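I keep being sent the same result, so I may as well write down why I'm not as excited as the people sending it.

The claim goes like this. You train a policy on people showing a robot how to handle expansion cards inside old desktop computers and workstations. Then you add a wrist camera and drop the overhead one, and the success rate goes up. The group at Vusberg calls their version Ondieki, and the number everyone quotes is 124 good trials on machines the policy had "never seen." I spent most of a wet November evening reading the paper, and then an afternoon at the bench in Cisville with Fatima Swanepoel, who has been trying to get the same thing going on her own setup.

My first problem is with "never seen." Go to the appendix and the test machines come from the same two product families as the training ones. Same slot spacing, same style of rear panel, cards that are nearly the same height. A new serial number doesn't make it a new machine. If I learned to park in my own garage and then parked in my neighbor's identical garage, I wouldn't write a paper on it.

My second problem is the wrist camera itself. I like wrist cameras. But when the thing you're handling stands right between the fingers, it also stands right in front of whatever you wanted to look at.

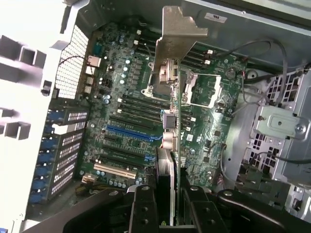
Wrist view at Fatima's bench, with the card upright between the fingers.

Look at how much of the view goes to the edge of that card and to the gripper's own housing. The paper says the policy "attends to slot geometry," and shows heat maps to prove it. Maybe. There's a bright blue slot in there that would make a lovely landmark, and I'd bet a decent lunch the network is happy to use color like that when it can get it. Fatima's suggestion was to gray out the images and rerun the tests. It's a cheap check and I couldn't find it anywhere in the paper.

Then there's how a trial gets scored. A person decides when the card is "seated." There's no electrical test and no force threshold, and the reviewers seem to have let that go. Anyone who has built a PC knows a card can look fully in and not be. I'd want the score split into 2 parts, reaching the slot and making contact, because I suspect the first is very good and the second is where the trouble lives.

To be fair to them, the retry idea is good. The policy backs off and comes in again at a slightly different angle when the arm feels too much resistance, and that part I'd steal tomorrow. It also worked in the older Aden code, with no learning in it at all, and a direct comparison would have taken them about 33 more trials.

Fatima is going ahead with the gray image test. She thinks I'm being too hard on them. I've asked her for the raw scores and I'll post those when I have them, whichever of us they embarrass.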